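Ticket 4320: Kitchen floor, trash not sorted before pickup
Opened by: Saoirse Ó Dálaigh
Site: Bremis guest apartment, ground floor
Assigned to: Hallico Housekeeping
Status: Closed
Date opened: October 21, 2024

Problem as reported

The building returned our bag from the kitchen with a tag on it. The tag said mixed contents and listed soft plastic, foam and a sponge. This is the second tag since January. Zernik, who run the pickup, charge a fee of $30 from the third tag on. Please look at what is going in the kitchen bin and tell us how to split it.

Step 1. Put the contents on the mat

Used the blue carpet square so nothing sat directly on the tile. The round bin stayed next to it with its black bag in. The pile had two orange mesh foam fruit nets, a cream sponge, a white plastic cup, a crumpled white plastic bag, a blue plastic glove, a red bag and several wrappers. No food scraps found in the pile.
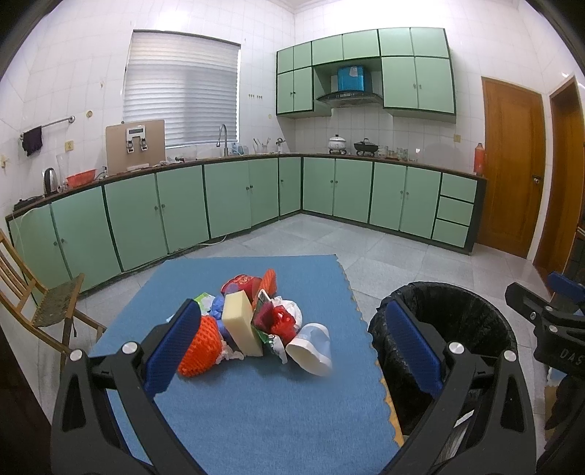 Step 2. Check against the pickup list

Compared each piece with the list taped inside the hall closet. Results:

Fruit nets: general trash. The building does not take foam.
Sponge and glove: general trash.
Cup: recycling if rinsed. Rinsed it at the sink and left it to drain for 20 minutes.
Plastic bags: soft plastic drop-off, in the lobby.
Snack wrappers and small packets: general trash.

Step 3. Bin setup

The apartment only has the one bin in the kitchen, so guests put everything in it. Asked Nilsuwan Supply for a second bin in the same size. They quoted 4 days. In the meantime a paper sack goes by the door for recycling.

Comment from Saoirse Ó Dálaigh
Does the red bag with the net count as soft plastic? The list only says "bags and film."

Reply from Hallico
The bag part does. The net has to be cut off and goes in general trash. If it won't come off cleanly, put the whole thing in general trash.

Comment from Saoirse Ó Dálaigh
OK. Please add that to the guest sheet. The mat can go back in the hall once it has been shaken out.

Update
Second bin delivered and labeled. Guest sheet reprinted with the line about nets. Next pickup went through with no tag. Closing. Reopen under the same number if another tag comes in.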